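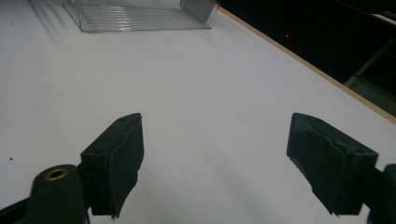 Siiri Tamošiūnaitė asked whether she could water her seedlings from the kitchen tap, and whether it mattered that the water at her place is hard. We get that one a lot in April, so it goes first. Yes, tap water is fine for nearly everything we sell. Hard water leaves a white crust on the soil over time. Scrape it off and top up with fresh mix.

# Filtmont Seed Exchange: Common Questions

## Ordering

**How many packets can I order at once?**
Up to 36 per household each season. Swaps you send in don't count toward the limit.

**Do you ship outside the country?**
No. Seed import rules differ from place to place and we don't have the staff to keep up with them.

**How long does an order take?**
Most go out within a week. In early spring it can be two weeks. Please wait until then before writing to ask.

**Can I pick up my order?**
Yes, at the Brasport counter, until 5 p.m. Bring your order number. If someone else is picking up for you, they need the number too.

## Sowing

**When do I start tomatoes indoors?**
Six to eight weeks before your last frost. Peppers want longer, nearer ten.

**My seeds haven't come up. Are they dead?**
Maybe not. Parsley can take four weeks, and peppers sulk in a cold room. If the soil is below 65°F, move the tray somewhere warmer and give it another 10 days. If nothing shows after that, write to us with the lot number and we'll send a new packet once.

**What is the number on the back of the packet?**
The first two digits are the bin and the rest is the lot. Packets from bin 19 were printed with the wrong sowing depth for lettuce. It should say 1/8 inch, barely covered.

**Is Medine a bush bean or a pole bean?**
Pole. It gets to seven feet or so and needs a support from the start. The old catalog listed it as a bush bean — sorry to everyone who planted it along a path.

## Saving and swapping

**Which seeds can I send in?**
Beans, peas, lettuce and tomatoes, as long as they aren't hybrids. We can't take squash unless it was hand-pollinated, and we'll ask you how you did it.

**How dry is dry enough?**
A bean should crack when you hit it with a hammer. If it dents, leave it on a screen for another week.

**How long do seeds keep?**
Onion and parsnip, one year. Tomato, four or five. Keep them cool and in a closed jar.

**How many varieties do you have?**
Some 3000 on the list, though only part of it is open for orders in any season. The rest are being grown out again.

**Who do I write to about a swap?**
Darius Siliņa handles beans and peas. Triin Petrauskas handles everything else. Put the variety name in the subject line.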